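Home | Equipment | Teleoperation | Support | Contact

Search products Enter keyword or part number

Wosberg 2 Bimanual Teaching Station

The Wosberg 2 is a teaching station for two-armed robots fitted with multi-fingered hands. It is supplied by Uker to research laboratories, colleges and training centres that need to record manipulation tasks under the direct control of a person.

The operator wears a pair of Velent gloves and guides both arms from a separate desk. Arm position, finger position and head camera video are recorded together and stored as a single episode. Where a task is better shown by hand, the arms may be released and moved directly by the operator — the same recording format applies in both modes.
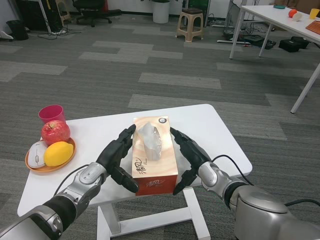 Both hands at the sides of a tissue box, with a plate of everyday objects on the same table.

Tasks may be organized by object, by table layout or by operator. Each station stores 500 episodes locally and may be expanded to 1000 with the Hourani storage module (part no. 361). Episodes can be reviewed, trimmed or rejected at the desk before export.

Installation and operator training are arranged by Jytte Bech, Customer Programs. Technical enquiries, including those concerning glove sizing and arm compatibility, should be directed to Þórarinn Bisgaard. Orders received before the end of July will include a second pair of gloves in the customer's choice of size.

Share 2 Comments 0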